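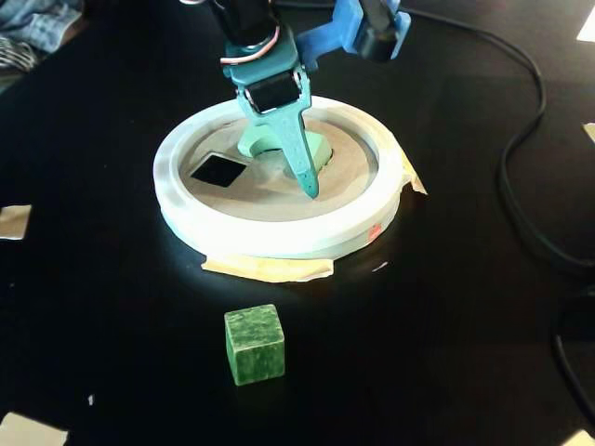

The 189-demo claim, and why I don't buy it yet

Posted 23 November 2018

I've been going back and forth on the Feltska paper since September. The claim is easy to state. Give their method 189 demonstrations of a small pick-and-place job on a cheap tabletop arm, and it learns the job well enough to run with nobody at the controls. No force sensing, no fancy hand, hobby servos all the way down. Lots of people have passed it along with a "wow" and not much else.

My version of the job is a green cube, a round white tray taped to a black table, and a square hole in the tray floor. The cube goes in the hole. It sounds like a toddler's toy, and I wanted it that way. If a method can't handle one block and one hole, I don't much care what it does with a drawer full of forks.

What bugs me about the paper is the scoring. They report success over 10 trials per condition. Ten! One lucky bounce off the rim moves your number by ten points. They compare against Hapeta, the older baseline, and win by two trials out of ten. I could get that gap by running the same policy twice on different afternoons, and I have.

Then there are the start positions. Read the appendix and you find the cube was placed in 4 spots, the same ones used when collecting the demos. So is the arm looking at the cube, or has it memorized four motions and picked the right one? The paper can't tell you. My own first run had the same flaw, so I'm not throwing stones from very far away. When I added 5 new spots in between the old ones, my success rate fell from nine out of ten to three out of ten. Most of the misses were short by less than the width of a fingertip, and the arm carried on to the tray and opened its fingers over the hole as if it had something to drop.

That last bit is the part I'd like to see somebody write up. The policy doesn't seem to notice that the grasp failed. Feltska's text calls the behavior "reactive," and I'd want to see it react to something before using that word. Try sliding the cube away halfway through the reach. I did, and the fingers closed on air where it used to be.

To be fair, the training code ran on the first try, which I can't say for Praner, and the motion is smoother than anything I got out of Hapeta. There may be a decent idea in how they weight the last part of each demo. I just can't see it in ten trials.

Next I'm rotating the tray between runs so the hole moves too. I expect it to go badly. If it doesn't, I'll post the numbers anyway, all the trials, including the ugly ones.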